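Lab > Notebooks > Handheld tools > Mimthorpe rig > March

Mimthorpe gripper, jaw closure fault, dining table task

Entry covers the fault on the handheld tool during the table clearing work, with the bench checks from the afternoon. Rin H. and Yuto on the tool, me on the log.
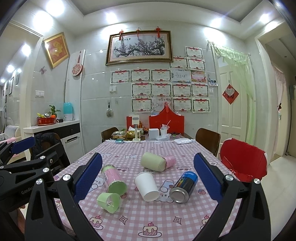
Symptom

First noticed at 10:40. Trigger fully pulled, the reported jaw opening goes down as normal, then holds at a fixed value for a short time while the jaws keep closing. When it releases, it jumps straight to the correct value. No error flag, no dropped packets in the log. The tool feels normal in the hand, so whoever is holding it has no reason to stop.

Worst on thin-walled objects. On the paper cup the reported opening stuck before contact and came back after the cup was already crushed. Replayed on an arm, that segment would command a hold and then a step. The can hides the problem, as it stops the jaws early and the stuck value is close to the true one.

Objects lying on their side on the tablecloth are also harder to pick up than the same objects standing. The cloth bunches under the lower jaw. Separate issue, but it made the first few bad grasps look like operator error and cost us most of an hour.

Checks

1. Swapped the USB cable. No change.

2. Restarted the logger, then the host. No change.

3. Opened and closed slowly with nothing between the jaws, 3 passes. Value stuck on every pass, always in the lower part of the stroke. Never on opening.

4. Compared encoder counts against calipers. Full stroke should be 1,182 counts by the Jollard sheet. Static readings agree at both ends and in the middle, so the scale is right and the calibration file is not the cause.

5. Back at the bench, took the cover off and moved the linkage by hand with the encoder live. Same hold, same place.

Cause

Set screw on the encoder coupling was loose. The shaft turns inside the coupling under load until the flat comes around and catches, then it carries the coupling with it. On opening, the flat is already seated, which fits check 3. Screw had no threadlocker on it. Hertta Salminen put the Pacheco coupling on in the last rebuild and her note says "snug, to be locked after test." It was not locked after test. The checklist has no line for it, so I am putting this down to the checklist.

Fix

Cleaned the shaft, reseated the coupling on the flat, blue threadlocker, tightened to the value on the sheet. Left to cure before running. Repeated check 3 after cure — clean on all passes, no holds. Repeated with a paper cup, also clean.

Data

2 sessions affected for certain. Both moved to quarantine, not deleted. Earlier sessions from the same tool are unknown. Yuto is writing a filter that looks for flat opening values during closing and flags the segment. It will also flag a real grip on a hard object, so the flagged ones need a look by eye.

Open

— Add coupling screw to the rebuild checklist (Hertta).
— Check the Urgate tool for the same thing. Same coupling, built the same month.
— Logger should warn if the trigger moves and the opening does not. Rin H. thinks the trigger signal is too noisy for this. Try it anyway with a wide threshold.
— Order more paper cups.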